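**Orange timber table, white walls, everything looks like a waiting room. Sand it back or paint the room?**

*Posted in Home & Garden > Colour, 29th March*

**codwood_renter_no_more**

We bought a unit in Codwood with white walls, then inherited my aunt's dining table, a Wada that cost her 1,580 dollars at a time when that was a lot of money for something to put the mail on. It is solid, it is enormous and it is very orange. In the shop it was probably called "honey".

Against the white it glows. My partner wants to sand it and stain it walnut. I would like to keep my weekends and paint the walls a colour that makes the table look deliberate. We have already bought a grey rug, which made things worse in a way I didn't know rugs could.

The finish is some kind of factory lacquer, a bit worn at one end, otherwise fine. The room faces south and gets bugger-all direct sun. Does anyone have experience going either way? I'd also take a third option if it costs less than a new table.

**Masaru Takagi**

Don't stain it yet. Walnut stain over old orange lacquer gives you brown lacquer with orange showing through the scratches, and to do it properly you have to take the whole lot back to bare timber, edges and legs included. I did a six-seater one June and was still finding dust in the cutlery drawer at Christmas. I used Prilus oil on the bare wood afterwards and it went orange again. Less orange, I'll grant you. I'd been hoping for more from a fortnight of my life.

What's making yours glow is the contrast. Cool white beside warm timber pushes each of them further in its own direction, and the grey rug is doing the same from underneath. In a south-facing room the light is already cool, so you get a double dose.

We ended up going warm. Ours sits with a terracotta orange now, and the table has finally shut up.
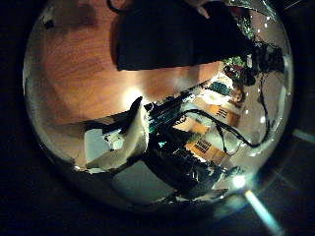
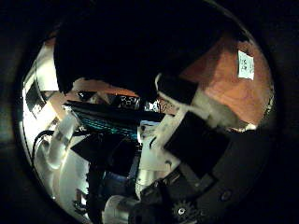 *Wood grain in the first, the terracotta with its paper label in the second.*

If a full orange wall frightens you, try the warm off-whites before you spend real money. Tolline does sample pots and one was plenty for a big test board. Paint a board, not the wall, and move it about: next to the table, behind it, in the corner you never look at. Check it at night with the lights on as well. Cool bulbs will undo all your good work, so change those first. It might be the cheapest fix you get.

And put the rug in another room.

**skirtingbored**

just paint the table?? we did ours white, 148 bucks all up including the good brush. chips a bit

**Misaki Nishimura**

Please don't paint a Wada white.

Agree with Masaru on the bulbs and the test board. I'd add green, the dull olive sort. It sits across from orange on the colour wheel, so in theory it should make the table louder, but a muted one calms it down nicely. Mint does the opposite and you will feel like you're eating dinner inside a toothpaste ad.

If your partner still wants to sand, start on the underside. Do a patch the size of a dinner plate, stain it, leave it a week, then both lie on the floor and look at it. We got a quote of 1,256 dollars to have ours stripped professionally, and after that the orange grew on me quite quickly.

**codwood_renter_no_more**

Bulbs changed, and it's better already, annoyingly. Partner is under the table with a sanding block. Will report back on the olive.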